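3.2 Collection of Demonstrations

The cue task was taught by remote control on a miniature pool table. The operator guided the arm while the gripper held the cue (Figure 4).

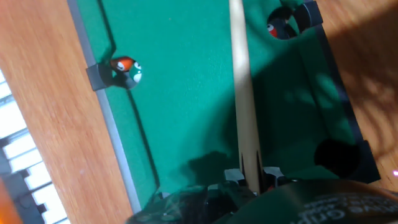

Each of the 146 demonstrations was recorded in full – including missed shots – and labeled by Haddad.
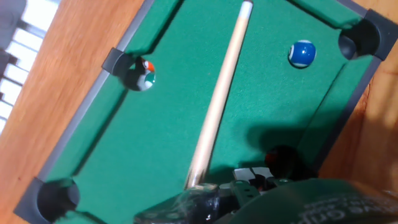 Small corrections of the wrist were kept in the training data, as they carry the operator's sense of aim. 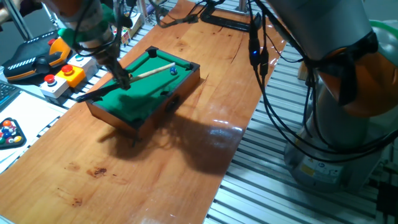 Figure 4. Cue task, wrist and fixed views.

Ninety-four demonstrations were used for training.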